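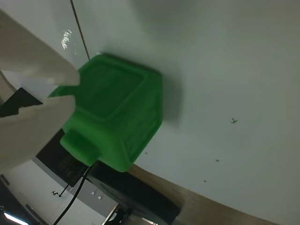

夹爪夹持绿色塑料块

Nirix 录制与回放工具，附 Gikel 数据说明

Nirix 是一套给小型桌面机械臂用的控制、录制和回放软件。仓库里有控制循环、相机采集、时间对齐、数据检查和离线回放，也包含把录制结果转成训练用分片的脚本。Gikel 是用这套软件录下来的数据，内容是桌面上的绿色塑料块取放。本文件前半部分写软件怎么装、怎么跑，后半部分是数据卡。

最近一次整理：2023-12-15

目录结构

nirix/core 控制循环、状态机、急停逻辑
nirix/drivers 舵机总线和相机驱动
nirix/sync 时间戳对齐
nirix/record 录制进程和落盘
nirix/replay 离线回放、在线回放
nirix/check 数据检查
trenemden/ 标定工具，可以单独安装
chisholm/ 任务编排和标注界面
configs/ 所有配置文件
tools/ 零散脚本，不保证接口稳定

Trenemden 和 Chisholm 原来是两个单独的仓库，9 月份并进来了。旧仓库不再更新，旧的导入路径还能用，会打一条弃用警告。

安装

需要 Linux 和 Python 3.9 或更新的版本。Windows 上只测过离线回放和数据检查，驱动部分跑不起来。

python -m venv .venv
source .venv/bin/activate
pip install -e .
pip install -e trenemden
pip install -e chisholm

只看数据、不接硬件的话，装第一个包就够了。相机驱动依赖系统里的 v4l-utils，需要另外装。串口权限按常规做法把用户加进 dialout 组，重新登录后生效。

装完先跑一遍自检：

nirix doctor

自检会列出找到的串口、相机、磁盘剩余空间和写入速度。写入速度低于配置里的下限时它只给警告，录制照样能启动，但后面很可能丢帧。我们吃过一次亏：把输出目录指到了一块网络盘上，录了一个下午，回来一查大半都不能用。现在配置里 output.allow_network 默认是 false。

快速开始

不接硬件，先用样例片段看一下回放：

nirix replay samples/short --viewer

接硬件的顺序是先上电，再启动控制进程，最后启动录制进程：

nirix control --config configs/dual.yaml
nirix record --config configs/dual.yaml --task block_place

控制进程启动后会读一次所有关节的当前位置，把它当作初始目标，所以手臂不会自己动。如果读数超出软限位，进程直接退出并打印是哪个关节。此时请断电，用手把手臂摆回大致的零位再启动，不要去改限位值绕过检查。

录制时的按键：

空格 开始或结束一段
R 丢弃当前段
M 在当前时刻打一个标记
Q 退出

丢弃的片段会移到 discarded 目录，退出时统一询问是否删除。加了 --keep-discarded 就不问，全部保留。

控制循环

控制循环固定在 60 Hz，写在一个单独的进程里，与相机采集不共享解释器。每个周期做四件事：读关节，读上层目标，插值和限幅，写关节。周期超时会记入 overrun 计数，连续超时达到配置里的阈值后进入保持状态，手臂停在最后一个有效目标上。

每条手臂的动作向量是 7 维，前面是关节角，最后一维是夹爪开度。关节角用弧度，夹爪开度归一化到 0 和 1 之间，0 为闭合。双臂配置下共有 2 条手臂，向量按左、右的顺序拼接。早期版本的顺序是反的，读旧数据时 nirix 会根据元数据里的 layout 字段自动调换。如果你自己写读取代码，请务必检查这个字段。

夹爪的闭合目标要单独说一下。夹爪由舵机驱动，位置误差会一直产生力矩。如果上层一直发 0，而指间夹着东西，舵机就会持续发力，时间一长会触发过温保护。core/gripper.py 里做了一个简单处理：电流超过阈值并保持一小段时间后，把实际下发的目标改成当前位置再往里一点，同时把原始目标原样记录下来。因此数据里会出现两列，一列叫 gripper_cmd，一列叫 gripper_sent。训练时用前者，分析硬件行为时用后者。

电流阈值不要照抄默认值。不同批次的舵机读数差别不小，同一个舵机用久了也会变。标定命令：

nirix tune-gripper --arm left
nirix tune-gripper --arm right

运行时请在指间放一个硬一点的塑料块。放海绵之类的软物会得到偏低的阈值，之后夹什么都像没夹紧。

插值

上层目标的到达频率通常低于控制频率。默认用线性插值，另有三次插值可选。三次插值看起来更顺，但目标突然改变时会有过冲，在桌面附近容易碰到台面，所以带接触的任务我们都用线性。可以在配置里按任务切换：

control.interp: linear
control.max_joint_speed: 1.2
control.max_joint_accel: 6.0

max_joint_speed 的单位是弧度每秒。调试新任务时建议先减半。

时间对齐

关节数据和图像来自不同的时钟。驱动在收到数据时打单调时钟的时间戳，图像还会带一个驱动上报的曝光时间，有的相机报得准，有的相机报的是传输完成的时间。sync 模块不去猜，由配置指明用哪一个，并加上一个固定的偏移量。

偏移量的测法：让夹爪以固定周期小幅开合，在图像里跟踪指尖，和关节读数做互相关，取峰值位置。命令是

nirix measure-latency --camera wrist_left --arm left

画面里最好有明显的纹理或者颜色反差。指尖是浅色的，如果背景也是一大片浅色，跟踪会飘，结果忽大忽小。在指间夹一个颜色鲜艳的块就稳定很多，工具里的 --track-color 选项就是为此加的。命令会重复测量几轮并给出离散程度，离散程度大于一帧时不会写入配置，需要重测。

对齐以关节数据为主轴，每个关节样本取时间上最近的一帧图像，超过容差就标为缺失。不做图像插帧。缺失的位置在 valid_mask 里为 0，读取接口默认会跳过，传 allow_missing=True 可以拿到原始序列。
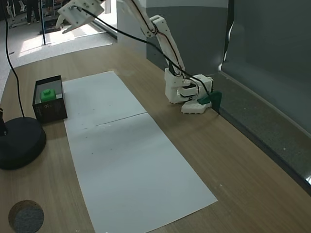 标定用 Trenemden 完成。它解决三个问题：相机内参、腕部相机相对夹爪的外参、两条手臂基座之间的相对位姿。内参用棋盘格，没有特别之处。后两项需要手臂摆出一组姿态，工具会给出建议的姿态列表，也可以手动拖到位后按回车采一个。

trenemden intrinsics --camera wrist_left
trenemden handeye --camera wrist_left --arm left
trenemden bases --left left --right right

handeye 的结果对姿态的旋转多样性很敏感。只在一个平面里平移，求出来的外参看上去残差很小，用起来是错的。工具会计算旋转轴的分布，太集中时拒绝保存。确实需要强行保存可以加 --force，结果文件里会写上 forced: true，后续所有用到它的数据都会继承这个标志。

bases 命令要求两条手臂能先后触到同一个标定块上的同一组点。点的顺序错了，求解也能收敛，但基座位姿会差得很远。跑完请看一眼可视化，两条手臂的基座应当大致在它们实际的位置上。

标定结果按时间存放，不覆盖旧文件。录制进程启动时会把当时生效的标定复制到片段目录里，回放和转换都只读片段自带的那一份。这样做占一点空间，换来的是后来重新标定不会影响已有数据。

感知模块

感知部分很薄，只够支撑取放任务的自动标注和失败检测。它包含一个颜色分割器、一个基于轮廓的姿态估计，以及一个可选的小网络，用来判断夹爪是否夹着东西。

颜色分割在 HSV 空间做，阈值按场地调。绿色块有几种会造成麻烦的情况：

光从上方来时，顶面和侧面的亮度差得多，阈值只覆盖顶面就会把侧面切掉，估出来的中心偏高。
块贴着灰色的挡板或者落在阴影里时，颜色明显变暗，容易漏检。
桌面带一点反光，绿色会在木纹上留下很淡的倒影，阈值太宽会把倒影也算进去。
离腕部相机很近时，块可能占去画面中间一大片，轮廓触到图像边缘，姿态估计没有意义。此时模块返回 status=TRUNCATED，不返回姿态。

纸面上的小斑点由最小面积过滤掉，perception.min_area 默认值已经够用。换了分辨率要重新设置，这个参数的单位是像素，不会自动缩放。

姿态估计只给出平面内的位置和转角，前提是块平放在台面上。斜靠着别的东西或者被夹在空中时，结果不可用。我们试过从单目图像恢复完整的六自由度姿态，在方形物体上歧义太多，代码放在 tools/pose6d 里，没有接到主流程。

判断是否夹着东西，主要依据夹爪开度和电流，图像网络只作参考。两者不一致时以前者为准，并在片段里写一个 disagree 事件，方便以后翻出来看。

任务编排

Chisholm 负责决定下一段录什么，并在录完后收集标注。任务写成 YAML：

name: block_place
prompt: 把绿色块放到纸上
reset: manual
success: operator
max_seconds: 40

success 可以是 operator 或 auto。operator 表示由操作者按键给出成败，auto 调用感知模块。auto 目前只在块平放时可靠，所以 Gikel 全部用的是 operator，自动判断的结果也一起存了下来，在 auto_success 字段里，供对照。

编排器会尽量让不同起始位置出现得均匀。它读取上一段结束时块的位置，建议下一段摆在哪个区域。操作者可以不理会，界面上按跳过即可，跳过也会被记录。

界面是一个本地网页，默认只监听本机。要从别的机器打开，把 chisholm.host 改掉，并设置口令。没有设口令时，服务会拒绝监听非本机地址。

规划

本仓库没有通用的运动规划器。回到初始位、抬高、避开另一条手臂这几种动作，用的是预设路点加碰撞检查。碰撞模型是一组胶囊体，写在 configs/collision.yaml 里，改装过夹爪或者换过指套之后需要一起更新。线缆没有建模。腕部的线会随着手臂转动贴到连杆上，转过头会被扯紧，请在软限位里给腕关节留出余量，别指望碰撞检查拦住。

两条手臂同时进入中间区域时，默认策略是后进入的一条等待。等待期间上层目标照常记录，下发目标保持不变。遥操作录制时可以关掉这个策略：

safety.shared_zone: off

关掉之后由操作者自己负责。

数据卡：Gikel

概况

Gikel 是桌面取放的示教数据，共 1,243 段。所有片段都在室内桌面上录制，物体是绿色塑料块，形状不止一种。每段包含关节状态、动作、图像、事件和当时的标定文件。

用途

适合用来做行为克隆的基线、夹爪状态估计、时间对齐方法的测试，以及检查训练代码有没有写错。数据规模和物体种类都有限，用来训练面向多种物体的抓取策略是不够的，拿它做预训练的一小部分可以。

不适合用于评估安全性。录制时软件一直开着限速和限幅，数据里几乎见不到高速运动，也没有系统地覆盖碰撞。

采集方式

动作由操作者遥操作产生，操作者站或坐在桌边都有。每段从手臂处于初始位开始，到操作者按键结束。成功与失败都保留。操作失误后马上补救并完成任务的片段记为成功，同时带 recovery 标记。

初始位每段之间有小的随机扰动，扰动的种子写在元数据里。物体摆放由 Chisholm 建议、操作者手工完成，没有记录摆放的真值。

片段的目录格式

meta.json 任务、时间、配置哈希、layout
joints.npz 关节位置、速度、电流
actions.npz 上层目标和实际下发值
frames/ 图像，按相机分目录
timestamps.npz 各路时间戳
events.jsonl 标记、超时、保持、disagree 等事件
calib/ 当时生效的标定文件

字段说明

layout 向量拼接顺序
success 操作者给出的成败
auto_success 感知模块的判断，可能为空
recovery 中途补救过
overrun_count 控制周期超时次数
valid_mask 图像是否在容差之内
forced_calib 标定是否强行保存过

读取

from nirix.data import Episode
ep = Episode.open("gikel/000012")
for step in ep.steps():
 q = step.joints
 a = step.action
 img = step.image("wrist_left")

step.action 默认返回上层目标，要取下发值请用 step.action_sent。图像按需解码，第一次访问会慢一些。多进程读取时请在子进程里打开 Episode，父进程里打开再传过去，会共享文件句柄，偶尔读到错位的数据，而且不报错。

转换成分片：

nirix export gikel --out shards --drop-failed

--drop-failed 去掉失败片段。另有 --drop-recovery 和 --require-valid。导出时会生成一份清单，写明每个片段被保留或去掉的理由，建议和训练日志放在一起。

划分

训练、验证、测试的划分放在 splits 目录下，按录制时段切开，同一时段的片段不会落在两个集合里。随机划分会让验证损失好看很多，因为同一时段的光照和桌面布置几乎一样。请使用自带的划分，确实要改时在报告里说明。

质量检查

入库前每段都会过一遍 nirix check。检查内容：

时间戳单调递增
关节读数在物理限位内
相邻样本的关节差值不超过速度上限
图像能解码，且不是全黑或全白
夹爪命令与下发值的差别有对应的电流事件
标定文件齐全

不过的片段不会自动删除，会移到 quarantine 目录，并附一个文本文件写明原因。最常见的原因是图像时间戳重复，出在 USB 带宽不足的时候。把相机分到不同的控制器上之后少了很多。

已知问题

一部分片段里有窗外的日光，亮度在段内会变化。自动曝光是关着的，所以画面会整体变亮或变暗。没有做校正。

腕部相机的画面有时会拍到房间里的其他东西，包括灯、墙面和走过的人的腿脚。导出时可以用 --mask-background 遮掉台面以外的区域，它依赖标定，遮罩边缘会有几个像素的误差。

白色台面纸由几张拼成，接缝处是一条细暗线。基于边缘的方法有时会把接缝当作物体边界。纸在录制期间换过，接缝的位置并不固定，用它做定位参考不可靠。

关节电流没有单位，是舵机上报的原始值，左右两臂之间不可直接比较。

夹爪开度在接近闭合时有一小段死区，读数跳动，训练时直接回归这一维会学到抖动。我们的做法是训练前对它做中值滤波，脚本在 tools/smooth_gripper.py。

少数早期片段没有 gripper_sent，读取时该列填 NaN，不会报错。

在线回放的注意事项

在线回放会让真实的手臂重走一遍录制的动作。请先确认台面上没有多余的东西，并把物体摆到与首帧相近的位置。回放第一步是缓慢移动到起始姿态，这一步不受录制数据约束，走的是预设路点。

nirix replay gikel/000012 --live --speed 0.5

--speed 只接受不大于 1 的值。回放过程中按空格暂停，暂停后手臂保持位置，夹爪不会松开。按 Q 退出时会询问夹爪是否打开，夹着东西时请先用手托住。

标定与当前机器不一致时，回放会给出警告。关节零位变过的话，即使数据完全正确，指尖也可能偏出去很远，低处的动作会顶到台面。遇到这条警告先跑一遍 --dry-run，它会用当前的零位算出指尖的最低点。

测试

pytest tests 不需要硬件
pytest tests_hw --arm left 需要一条手臂上电

硬件测试会让手臂做小幅运动，夹爪会开合。请不要在 CI 里跑。

驱动有一个模拟后端，configs/sim.yaml 用的就是它。它只模拟关节的一阶响应和随机延迟，没有接触，也没有图像，相机会返回一张固定的测试图。用来查状态机和落盘的问题足够。

常见报错

BusTimeout：总线上某个舵机没有应答。先看线有没有松，再看编号有没有重复。重启控制进程会重新枚举一遍。

FrameStale：相机长时间没有新帧。多数是带宽问题，降低分辨率或换一个接口试试。

LimitViolation at startup：见快速开始一节。

CalibMissing：片段目录里没有标定文件，一般是手工拷贝时漏了 calib 目录。不要从别的片段拷一份过来顶替。

LayoutMismatch：合并数据时两边的左右顺序不同。先用 nirix migrate 统一，再合并。

磁盘写满时录制进程会停止当前段并退出，控制进程不受影响，手臂保持在原位。当前段会留在 partial 目录里，可以用 nirix salvage 试着恢复，末尾通常会少几帧。

版本兼容

数据格式的版本号写在 meta.json 的 format 字段里。读取代码兼容所有旧格式，写入只写最新的。升级旧数据：

nirix migrate 源目录 目标目录

migrate 不会改动源目录。它会补上缺失的字段，能推断的就推断，推断不出来的留空，并在 meta.json 里记下哪些字段是补的。

贡献

改动驱动或控制循环的补丁，请附上在真实硬件上跑过的日志，日志里要有 overrun 的统计。只改文档和读取代码的补丁跑通 pytest tests 就可以。配置的默认值不要和功能改动放在同一个提交里，之前有一次限速值跟着别的改动一起变了，隔了很久才发现。

提问题时请带上 nirix doctor 的输出和出问题的片段的 meta.json、events.jsonl。图像一般用不着，需要时会再要。

待办

三次插值在目标突变时的限幅
感知模块支持斜放的块
遮罩边缘的误差
chisholm 界面上显示 disagree 事件
Windows 下的相机驱动，没有人手，暂时搁着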